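3.2 Tableware and table layout

The tableware was chosen to cover the shapes found in the Drinddale household survey, in which 334 kitchens were visited. Bowls were the most common item left on tables after a meal, followed by shallow plates. We kept deep and shallow pieces together in each layout, as most of the surveyed households used both at the same meal. A tray was included in 17 of the 46 layouts. Where there was a tray, some pieces were set on it and others directly on the table (Figure 4).

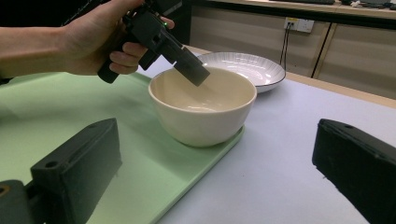

Figure 4. A layout with a tray: cream bowl on the light green tray, shallow ribbed plate on the table behind it.

Pale glazed pieces made up most of the set. They were harder to tell apart from a light tabletop than dark ones, and plates with a dark band along the lip were scored separately for that reason. The depth of each bowl was measured from the rim to the lowest point inside. Pieces with a foot were measured again on the outside, from the rim to the table. The full list of items, with the Skudska size codes, is given in Appendix B.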